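Norma 8

A edição em vigor do manual de operação da Wendari tinha 186 páginas. O capítulo sobre instalações sanitárias ocupava duas, e fui contratada para escrever o que faltava. Trabalhei num apartamento de ensaio em Nerham, com a unidade, um operador e uma ficha por tarefa.

1. Do espelho

A redação antiga dizia: "Superfícies refletoras devem ser cobertas antes da operação." O cliente, a cadeia Grolcombe, recusou a cláusula. Os seus hóspedes não aceitariam lençóis pendurados nas paredes. Restava definir o comportamento da unidade perante um espelho descoberto.

O risco está descrito na literatura interna. A unidade deteta uma figura humanoide à sua frente, atribui-lhe volume e calcula uma distância de segurança que não existe. Na série Rajan, anterior à minha chegada, o braço ficou parado 400 segundos à espera de que o reflexo lhe cedesse passagem. O relatório classificou o episódio como cortesia indevida.

Propus três requisitos. O plano do espelho é registado no mapa antes da primeira aproximação. Toda figura situada além desse plano é tratada como reflexo. A pessoa refletida, porém, conta como pessoa presente, e a sua posição real deve ser calculada antes de qualquer movimento do braço.

O terceiro requisito custou-me cerca de 2 meses. Os engenheiros queriam descartar tudo o que estivesse para lá do vidro. Respondi por escrito que o homem no espelho também estava na casa de banho.
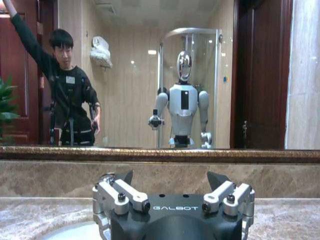 2. Do operador

O operador permanece fora do alcance do braço e mantém o comando de paragem na mão. Não conversa com a unidade. Acrescentei esta última frase em março, depois de ouvir, através da porta, alguém pedir licença.

3. Da verificação

Antes de cada ensaio, a unidade deve indicar qual das garras visíveis é a sua. A resposta correta é: ambas as imagens, um só objeto. Na primeira tentativa, respondeu "a de cá". Consultei a ficha, que não previa essa formulação, e marquei conforme.

Nessa noite, ao lavar as mãos no hotel, levantei a esquerda e esperei que a outra se mexesse. O desvio não foi mensurável. Anotei a hora e apaguei a luz.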